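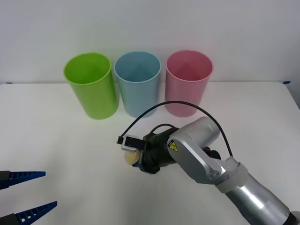 Samham Robotics Club - Manipulation Group - Member Forum

Forum index > Data collection > Cup task: how much do we vary the start?

Thread: Cup task: how much do we vary the start?
18 replies, page 1 of 1

tinwhistle
Posted Saturday, 9:12 am

I want to settle the start positions for the cup task before the next block of recording. Right now the written instructions say three cups at the back of the table, green then blue then pink, and the item somewhere in the open area in front. "Somewhere" is doing a lot of work in that sentence. I went through the last 60 episodes and most of them start with the item in nearly the same place, in front of the gap between green and blue. People put it where it's easy to reach.

My proposal is 30 start positions on a printed sheet. You work down the sheet, put the item on the spot, record, cross it off. When you get to the end you start over with the next item.

Cups stay fixed for now.

ladlefoot
Posted Saturday, 9:40 am

I'm fine with a sheet. I'm not fine with the cups staying fixed. If green is always on the left, the policy has no reason to look at color. It can learn "left" and we'd get the same score on our own test. Then someone swaps two cups at a demo and it drops the thing in the wrong one.

We had this with the tray task in the Heva set. Good numbers, and then we turned the tray around.

tinwhistle
Posted Saturday, 9:51 am

I remember. But the tray task had 5 people recording with 5 different ideas of what the task was, so I don't think we know it was the tray. I'd like to change one thing at a time. Vary the item first, train, look at it, then vary the cups.

ladlefoot
Posted Saturday, 9:58 am

That's two rounds of recording where one would do.

grommet_b
Posted Saturday, 10:20 am

Can I ask what the final number is supposed to be? The plan page still says 1000 episodes. If that's still the target then you have room for both. 30 item positions with every cup order comes out well under 1000. You don't have to choose.

tinwhistle
Posted Saturday, 10:31 am

1000 is the target for the whole cup task including all the items. It isn't 1000 per item. But yes, point taken, there's room.

quillback
Posted Saturday, 11:05 am

I do a lot of the actual recording, so a comment from that side. Item position matters less to me than item type. The foam-looking round one is easy. You close on it from nearly any angle and it stays put. The film-wrapped one is a different job. The surface under the wrap is smooth and the film bunches up in the middle, and if you close high on it the fingers ride up over the widest part. I have to come in low so both fingers get under the curve. 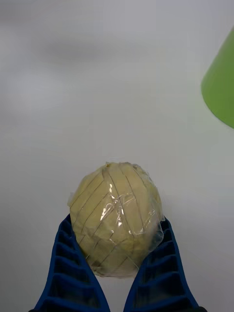 Once the ribbed fingers are under the fuller part it sits in the V and I can move at normal speed. But that means my approach path for the wrapped one is different every time depending on how the film is lying, and I throw out more attempts on it than on everything else put together. If you give me a sheet with 30 spots and say do all of them with the wrapped item, plan on it taking a lot longer.

ladlefoot
Posted Saturday, 11:17 am

Are you deleting the failed attempts or saving them in a separate folder?

quillback
Posted Saturday, 11:22 am

Deleting. The instructions say to delete.

ladlefoot
Posted Saturday, 11:26 am

I'd rather we kept them, with a tag. Especially any where you slip, back off, and get it on the second try. Those are recoveries and we have hardly any. If every example in the set is a clean first grasp, the policy has never seen what to do after a bad one.

tinwhistle
Posted Saturday, 11:44 am

Disagree in part. A recovery that ends with the item in the cup is a good episode and should go in with everything else. I'll fix the wording, because the current text makes it sound like any slip means delete. An attempt that ends with the item rolling off the table is not something I want in the training folder, tag or no tag. Somebody will forget to filter on the tag.

ladlefoot
Posted Saturday, 11:49 am

Then a separate folder. Disk is cheap. We might want them later for a success detector.

tinwhistle
Posted Saturday, 11:52 am

OK. Separate folder. I'll set up the path.

parsnip_loop
Posted Saturday, 12:30 pm

New here, I've done two sessions. What about the wrist view? On the wrapped item I see highlights on the film that move when the gripper moves. In the fixed view I can hardly tell they exist. Does that hurt anything?

grommet_b
Posted Saturday, 12:47 pm

It can. Glare patches are a strong feature and they change with the lights. The cure is to get some variety in the lights too. What you don't want is one person recording every wrapped episode in the same chair at the same hour with the same lamp on.

Related, and I'm not blaming anyone: please check the cable loop on the wrist camera before you start. In the fixed view it swings across the blue and pink cups when the arm is up near the middle of the table. It's a moving black line over two of the three targets. Some of that is unavoidable, but a big loop is worse than a small one.

quillback
Posted Saturday, 1:03 pm

I left the loop big on purpose. With a short loop the connector gets pulled when the wrist turns all the way over. We lost a session to that with the Parri mount.

grommet_b
Posted Saturday, 1:10 pm

Could you clip it to the link lower down and keep the slack there? Then the connector still has room and the part by the cups is shorter.

quillback
Posted Saturday, 1:15 pm

I can try it. If the picture drops out once I'm putting it back the way it was.

fennimore9
Posted Saturday, 2:38 pm

Coming back to the first post. I don't like a printed sheet. With a fixed list of 30 spots you get 30 clusters. I would have the recording script pick a random spot and show it on the screen, and the person gets it as close as they can. Same amount of work, better spread. The script can pick the cup order too, and that ends the other argument.

Also, the task needs a rule for which arm. There are two arms on the table and the instructions never say. I've been using whichever is closer to the item and parking the other one low and open near the front edge. I've watched other people use the right arm for everything. If both of those are in the set, that's two strategies mixed together with nothing written down to tell them apart.

tinwhistle
Posted Saturday, 3:20 pm

The which-arm question is a real gap and it's my fault. Closest arm picks, other arm parks open at the front and stays still. If the item is in the middle, either one is allowed, but decide before you press record and don't switch halfway.

On random placement, I'm willing if somebody writes it. The Skostix recorder we use takes a text prompt at the start of each episode, so the position and the cup order could go in there. I don't have time to do it this week.

Here is what I'm going to put on the plan page unless someone objects by tonight:

1. Item position: random from the script when it exists, printed sheet of 30 until then.
2. Cup order: change it every 5 episodes. Write the order, left to right, in the notes field.
3. Cups upright, near the back of the table. Don't line up the gaps. A little uneven is fine.
4. Closest arm picks. Other arm parked and open.
5. Successful recoveries go in the main folder. Failures go in the failures folder. Delete only if the recording itself is broken.
6. Wrapped item: split across at least two people and two sessions.
7. Leave the blue tape at the back of the table alone.

parsnip_loop
Posted Saturday, 3:34 pm

What is the tape for?

tinwhistle
Posted Saturday, 3:41 pm

It's a reference for the fixed camera. If the camera gets bumped you line the tape up with the overlay on the monitor. Someone peeled it up in September and we couldn't match the old view afterward.

ladlefoot
Posted Saturday, 3:55 pm

Every 5 is still not often enough for me on number 2. It should be every episode. Moving a cup takes a few seconds.

quillback
Posted Saturday, 4:02 pm

A few seconds times 1000, plus typing the order into the notes every time, and people will type it wrong. I'll do every 5 and do it carefully. If fennimore9's script picks the order and writes it down for me, I'll do every episode.

fennimore9
Posted Saturday, 4:09 pm

I'll write it. Give me the prompt format and the table size in centimeters, measured to where the corner starts to round off, not to the very edge. I don't want it handing out spots on the curve.

tinwhistle
Posted Saturday, 4:16 pm

Both are on the plan page now, under Setup. Updated the rules too. Number 2 says every 5 until the script is in, then every episode.

ladlefoot
Posted Saturday, 4:20 pm

I can live with that. I still think the existing 60 should be kept out of the first training run, or at least weighted down.

tinwhistle
Posted Saturday, 4:27 pm

Start a new thread for that one please. I want to train with and without before we argue about it.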